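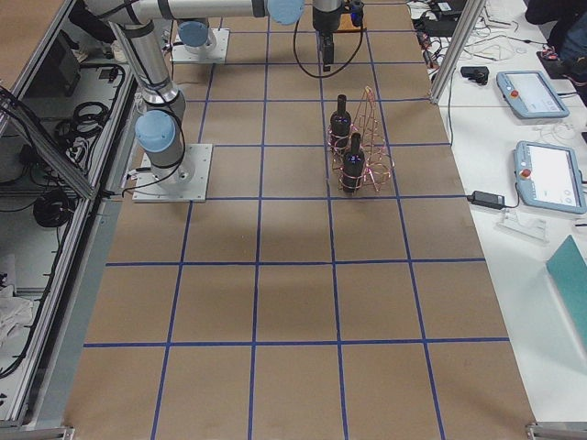
Blue tape in a grid on a brown work surface.

Skoto surface marking tape
Item no. 1213
Sold by Adamczyk, workshop and packing supplies

Skoto is a paper tape with low adhesion, made for marking on tables, benches, shelves and smooth floors. It is intended for marks which should stay for days or weeks and then be taken away again. Our customers use it in sewing rooms, school classrooms, print finishing, small packing departments and in kitchens of the kind where the shelf labels are changed every season. It can be written on with pencil, ballpoint pen or felt pen.

The tape is torn by hand across the width and gives a fairly straight edge. For a really straight edge please use a knife and a steel ruler, or the Elus table dispenser, which we describe further down.

Colors
Blue, yellow, white, dark green. Red is no longer produced. We have still a small remainder of red in the narrow width, please ask before you order it.

Widths
Narrow, medium and wide. The narrow width is the one we recommend for dividing lines on a table. The wide one is better for floors and for labels, as you can write two lines of text on it.

Length of roll
44 m, all colors and widths.

Packing
Single roll, or a carton of 5 rolls in one color. Mixed cartons are possible only for school orders. The single rolls come in a paper sleeve, the rolls in the carton are without sleeve but have a paper disc between them so that the sides do not stick together.

Which surfaces are suitable
Painted metal, glass, varnished wood, melamine, linoleum, smooth cardboard and most plastics. On raw wood the tape holds, but the ends may lift. On oiled wood it does not hold well and we do not advise it. On wallpaper and on fresh paint please make first a test in a place where it does not disturb. Fresh paint means here any paint younger than four weeks.

Rubber mats are a question we receive often. On a new rubber mat the tape comes off by itself after a day or so. On an old mat, which has been washed many times, it usually holds. We can send you a short sample strip, then you can try it on your own mat before you buy a carton.

How to apply it
Clean the surface with a dry or slightly damp cloth and let it dry. Do not use silicone polish before taping. If the table was polished in the past, wipe it with alcohol.

Measure from one fixed edge only. Many people measure the first line from the left edge and the last line from the right edge, and the difference then appears somewhere in the middle. Put small pencil marks at both ends of every line. Fix the beginning of the tape on the first mark, pull out the whole length that you need, hold it slightly above the surface and lower it onto the second mark. After this you press it down with the hand from the middle to both sides. Please do not stretch the tape. Stretched paper tape goes back to its old length during the night, and the ends come loose.

Where two lines cross, you can simply lay one over the other. If the surface is used for sliding paper or fabric, the double thickness can be disturbing. In this case cut the second line at the crossing and put the pieces edge to edge. It takes more time but the sewing rooms tell us it is worth the work.

How to remove it
Pull slowly and flat, back over the tape itself, and not straight up. If the tape was lying in strong sun, warm it a little with a hair dryer before you pull. Remains of glue go away with alcohol or with vegetable oil and afterwards soap.

The manufacturer gives a time of up to six weeks for removal without remains indoors. We have ourselves a packing table where the yellow lines are much older than this, and when we changed one of them last April it left a light shadow on the varnish. So we would say, change the lines in time if the table is important for you.

Elus table dispenser
The Elus is a heavy dispenser for one roll of any width. The base is filled with sand and stands on cork, so it does not move when you pull. The blade is toothed and is covered by a flap when the dispenser is not in use. In classrooms with small children we suggest to keep it on the teacher's desk. Spare blades are available, and the change needs only a small screwdriver. The core of the Skoto roll fits directly. For tapes from other makers with a larger core you need the adapter ring, which must be ordered separately.

What we do not recommend
Skoto is not a packing tape. It does not close a carton safely, even if it seems so on the first day. It is also not suitable for outdoor use, for electrical insulation, or for marking escape routes, where your local rules will ask for another type of material. For floors with pallet trucks please look at our Pasitz floor tape, which is thicker and has a vinyl surface. Pasitz holds much stronger and is not meant to be removed often.

Storage
Keep the rolls lying flat, in a dry room, away from heating. A roll standing on its edge for a long time becomes oval and runs badly in the dispenser. The tape should be used within two years after delivery. Older tape is often still good, but it tears along the length and this is annoying.

Stock and delivery
At the last count, on 26 April 2021, we had 1750 rolls in the warehouse, most of them blue and white. Dark green comes to us in smaller quantities and may need a second delivery. Orders which arrive before noon normally leave the same working day. Single rolls go by letter post, cartons by parcel service. The Elus dispenser always goes as a parcel because of its weight - please consider this if you order only one roll with it.

Returns
Unopened rolls and cartons can be returned within thirty days. Opened cartons we take back only if there is a fault in the tape. In such a case please send us a photo of the roll and the number printed inside the core. It helps us to find the production batch, and you receive a new roll without having to send the old one.

Samples and questions
Sample strips in all four colors are free for schools and companies. Write on your request which surface you wish to mark, and we add the width that we think is right. Technical questions are answered by Stanisława Kurek, in English, Polish or German. By telephone she is best reached in the morning - in the afternoon she is mostly in the warehouse, and then an e-mail is better.

Related items
Elus table dispenser, with one blade
Elus spare blades, set
Adapter ring for large cores
Pasitz floor tape, yellow or black and yellow
Steel ruler with cork back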